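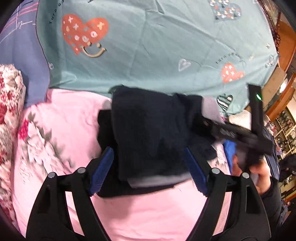

Klinhom has released a revised sorting guide for household textiles, covering bed linen, blankets, towels and small folded items. The guide applies to the company's Detell storage range and replaces the version issued in March. It recommends using the made bed as the sorting surface, with folded pieces set out on the sheet before they go into storage. Dark and light pieces are grouped separately: a navy fabric with a towel-like pile, for instance, goes in one stack and pale gray or lavender-gray pieces in another. Blankets may be rolled, as with the white one with the red floral print, and stored upright along one side of the compartment.

The Detell range consists of 12 compartment sizes. The largest is 63 cm wide and accepts a rolled double blanket. Printed duvet covers should be folded with the pattern facing out so that sets can be identified without unfolding.

The guide was prepared with Sturneo, a textile care firm in Skendwood, after a trial in 176 households. "Most of the changes concern fold width," said Anneliese Stüber, product manager at Klinhom. "The earlier instructions gave one width for all fabrics. Thick pile needs a wider fold."

Printed copies are supplied with all new Detell units. Existing customers can request one from Klinhom customer service.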